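The Bottle Run

The planner came with a green button and a brochure. I kept the brochure under my keyboard, where it stopped the thing from rocking.

Brutbridge had bought the planner from Sekus in March, and Sekus had bought most of it from a smaller outfit called Koo, whose name still turned up in the error messages. My job was to write the layer between it and the perception stack. I'd been told this was a matter of configuration. I have been told that before, by better liars.

What the planner did was take a folder of demonstrations and hand back what it called a confident policy. You fed it people picking things up, and it returned a file that picked things up. Beside every file it printed a score. The highest I'd seen was 789, and I had asked three separate people at Sekus what the 789 was out of. The first said it wasn't out of anything. The second said it was normalized, and the third sent me the brochure.

So I watched the replays. It's dull work and I'd recommend it to anyone who has ever used the word confident about software. You sit with the demonstration on one side and the predicted pose on the other, and you step through. The predicted pose is a little set of axes, red and green and blue, that is meant to sit on the object and stay there. On the mugs it sat there. On the cartons it sat there so nicely that the sales fellow took a screen recording for his deck.

On the clear bottles it wandered. It would settle on the cap, slide down to the label, then decide all at once that the bottle was a hand's width deeper into the room and turned on its side. The score while it did this was 740 and climbing.

I put it in the tracker. The ticket was closed by suppertime with the note "within expected variance." I reopened it and asked to see the expected variance. The ticket was moved to another board, one I didn't have permission to view.

By then we had 370 bottle demonstrations, and management's answer to everything was another 40. More data would settle it. I didn't believe more data would settle it. If the depth estimate reads the wall through the water, it will read the wall through the water in the next 40 as well, only in a more expensive voice. But I was outvoted, and the new batch went up on the server overnight, and in the morning I made tea and opened it with the overlay off, so I could look at what the software had been given before I looked at what it made of it. 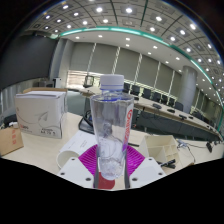

Colance said the camera was fine, and the trouble was that I'd spent too long looking for trouble. The bottle was in the fingers, a child could see where the bottle was, and a model with that many parameters ought to be able to keep up with a child.

I said a child knew there was such a thing as a bottle. The planner knew there were patches that tended to go with other patches. Give it something you can see straight through, full of bent light, and it has to guess which of the patches belong to the thing and which are only passing behind.

Then tell it, came the reply. That's what your layer is for.

It annoyed me because it was half right. Colance ran the integration desk, was twice the engineer I was and believed in everything. We'd been arguing by message for most of a year and had never once settled on a definition of "working."

I turned the overlay back on. The axes landed on the white cap, on the nose. I stepped forward. They slid to the label, where the red letters gave them something to hang on to, and then they went through the water and out the back. The score held at 751. I stepped back and did it again, and then did it with the sound on, for no reason, and there was the hum of some ventilation and nothing else.

It took me the rest of that morning to find where the score was computed. It wasn't in the perception code at all. It was in the planner, in a file with Koo's name at the top and a comment that said "temporary," and it didn't measure whether the pose was correct. It measured whether the pose agreed with the planner's own last guess. A thing that drifted smoothly scored better than a thing that was right and jittery. You could have pointed it at the ceiling, and so long as the ceiling was patient it would have given you a 700.

I wrote this up in plain words, with line numbers, and sent it to everyone who'd been on the first call. I suggested we tie the pose to the fingers whenever the gripper reported closed, and ignore whatever depth had to say until it opened again. It was 4 lines of code. A first-year could have written it, and I rather hoped one would, so that it could be called an initiative.

Sekus wrote back within the hour, which had never happened before. They thanked me for my engagement. They said the score was a trust signal and shouldn't be read as an accuracy metric, and that customers responded well to it. They'd be glad to change the label on the screen.

Colance wrote back after dark. Tried your four lines. Axes stay on the bottle now.

And the score, I wrote.

Dropped to 212.

I looked at that for a while. I asked whether it would ship.

Not at 212, Colance wrote. They want to see a seven in front.

I pulled the brochure out from under the keyboard, to see if there was anything in it about that, and the keyboard began to rock. There was a page on confidence with a graph that had no numbers up the side. I folded it over once more and put it back, and then I opened the next demonstration and started stepping through.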